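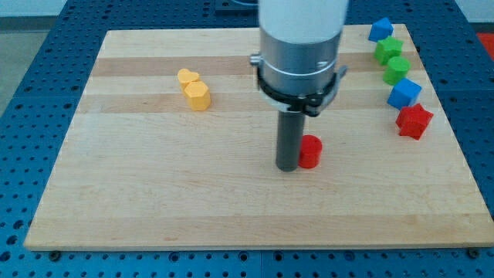

Figure 2. Rod tool above the maple board, with the red cylinder beside the tip and the other blocks towards the sides.

14 min read

3. Workcell construction

3.1 Table and board

The cell was put together in a shared workshop in Hurnunton over one winter and was first powered in April. The table top is blue and perforated on a regular grid, and every fixture in the cell is located from that grid. Early trials used a board held with double-sided tape. The tape let the board creep under repeated side loads, and the drift was large enough to spoil a day of logged positions before it was noticed.

The present board is made of glued maple strips and is held by bolts at the front corners (Figure 2). The strips vary in tone. One darker band crosses the far part of the board, and the colour threshold used to find the yellow blocks had to be narrowed so that this band was not picked up as a block. Sanding the surface made no useful difference to the threshold. Painting the board grey was considered and rejected, as the paint would have changed the sliding friction and the earlier runs could no longer be compared with the later ones.

3.2 Tool

All contact with the blocks is made by a straight cylindrical rod with a rounded end. The rod is held in a black clamp ring below the metal collar at the end of the arm and hangs vertically during a push. A rounded end was preferred to a flat one after a short bench test — a flat end caught on the board whenever the tool was tilted even slightly, and the resulting jump moved the block before the push had started.

The clamp was designed by Fahy and went through several versions. In the first, the rod could turn under load, which did not matter for pushing but did loosen the grip over a long session. The current version is tightened by hand and then checked with a gauge before each session. Tip height is set at the start of a session by lowering the rod onto a paper shim and then backing off. The rod is kept just clear of the wood at all times; a commanded height below the shim value is refused by the controller.

3.3 Blocks

The set mixes plain and irregular outlines in four colours or fewer per layout. In the layout of Figure 2 the colours are yellow, blue, green and red, and the outlines include a heart, a hexagonal prism, a pentagon, a cube, a star and two cylinders. The cylinders are the hardest pieces to push in a straight line. Contact is at a single point, and a small sideways error at the tip grows quickly as the piece slips around the rod. The cube tolerates a larger error provided that contact is made near the middle of a face.

Blocks standing close together are a separate problem. The heart and the hexagonal prism in Figure 2 overlap in the view, and the detector sometimes returned such a pair as one yellow region. Ó Riain added a step that splits any region larger than the biggest single block, using the known outlines. The step is slow but is run only once per push.

3.4 Sessions

A total of 124 pushes were logged in the final cell, split between two operators. Fahy ran 58 and Ó Riain ran 59; the remainder were run jointly while the software was being changed and are left out of the results in Section 4. Motion commands were issued through Grimo, a small script layer written for this build, and positions were written to plain text files after each push. No push was repeated to replace a poor one. Where a block left the board, the push was recorded with the last position found on the wood and the layout was reset by hand.

2 comments · 59 shares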